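Subject: Re: [courtwatch] Stulo verdict – anyone there for sentencing?

Hi all,

Replying on the list and not off it, as a couple of other people asked me the same thing at the bus stop.

On Fri, 2nd June, a list member wrote:
> Did anybody get into the Stulo sentencing? I could only stay for the
> first part and the paper has two paragraphs on it. I'd like to know
> what the judge said about the money, and whether the other clerk is
> still being charged. Also, is it true he was selling the files from
> his work phone??

Yes, I was there for the whole thing, start to finish, with a very sore back to show for it (those benches!). Sorry this is long.

So, the short version for anyone who hasn't been following. He was a records clerk at the county jail and he'd been passing intake information to Skavora, the bail bond outfit out on the highway. Names, charges, a phone number for the family. Skavora would then call the family before they'd even heard from the jail. He pleaded guilty back in November to 2 counts, one for the bribes and one for the records.

The money: the prosecutor put it at $2,272 in total, paid over 57 separate lookups. I had expected it to be a lot more. The defense lawyer made a big thing of how small it was and the judge was not having it. She said a small price made it worse in her view, because it showed how little he thought those families' privacy was worth. I wrote that down as fast as I could, so don't quote me word for word.

He got 47 weeks in custody, then probation, and he has to pay the money back. He can't work in any public records job while he's on probation either. His lawyer asked for home confinement and there was a long back and forth about it – I really thought for a minute she might go for it – but no.

On the phone question, no, it wasn't his work phone. He did the lookups on the jail computer under his own login and then sent them from a personal phone. The login part is how they caught him. The county switched over to the Nisten system for records and it keeps a log of who opens what, and somebody finally ran a report on it. The old system kept nothing at all, so the prosecutor was careful to say the 57 are only the ones they can prove.

The other clerk is a separate case and it has been put over again. I asked at the window and they didn't have a new date yet. I'll post it when I get it.

What bugs me is that Skavora is still open. Their sign was lit when I drove home! The prosecutor said the investigation into the company "continues" and that was it, one word. If anybody knows how to look up a bond license complaint with the state, please tell me how, I tried the website twice and got lost both times.

Last thing, the hearing in the Araújo Street burglary case has moved upstairs to the big courtroom. Go in by the side door, as the front line was out to the sidewalk last time. I can take three people in my car if you email me before the night before.

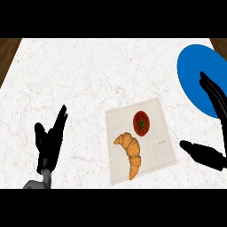 I can also bring my notes from the sentencing if anyone wants to copy them, but my handwriting gets pretty bad toward the end, so you may need me sitting next to you to read it out.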